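About Trummer

We take old small tractors apart, work out what's wrong with them and put them back together so they can go back to work. We do the same for the ploughs, harrows, toppers and seed drills that came with them, and we love every rusty bit of it!

Trummer began in a lean-to behind a dairy, when Doğukan Aydoğan bought a compact tractor with a seized engine and a gearbox full of rainwater. He only wanted something to cut the paddock with. By the time it ran, three neighbours had asked him to look at theirs, and one of them (Ursina Imhof, who had spent years rebuilding hydraulic pumps for a farm dealer) ended up staying to help with the lift arms. The two of them have run the business together ever since, and it still feels a bit like that first winter – cold hands, strong tea and a lot of arguing about carburettors.

What we work on

Mostly petrol and diesel tractors small enough to fit through an ordinary field gate, along with anything that hangs off the back. Single-furrow ploughs are a favourite. We straighten beams, build up worn shares, free off depth wheels and make new pins and bushes on the lathe when the old ones are past saving. If you'd like the original colour matched, bring us the part with the most paint left on it, even if it's only a patch under a bracket. We'd much sooner work from that than from a printed chart, and some of the blues and greys we've found under later coats are lovely.

We also keep a parts store. There are 74 complete implements in the yard at the moment and 16 tractors waiting for new homes or new engines, and we're happy for people to come and have a rummage. Wear boots. 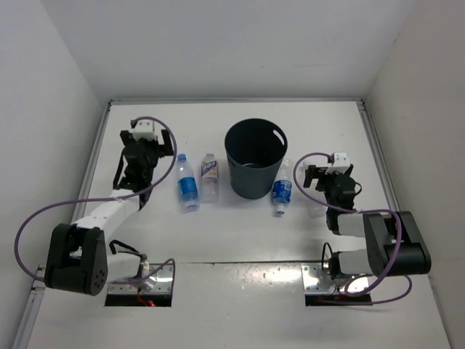
How we like to do things

You'll get a call before we order anything expensive. If a part can be mended, we'll say so, and if you'd like to do some of the work yourself we'll gladly sell you the gasket set and talk you through it. Old parts go back in a box with your machine, labelled, so you can see what came off. Plenty of people put them on a shelf in the shed, which we fully understand.

Ursina runs our plough-setting mornings each November, out on the stubble behind the yard. Bring your own tractor or borrow one of ours. It's muddy, friendly and great fun, and you'll go home with a straighter furrow than you came with!

Finding us

The yard is at Mamema, at the end of the concrete track past the grain store. The gate is open from 8 in the morning, and there's room to turn a trailer.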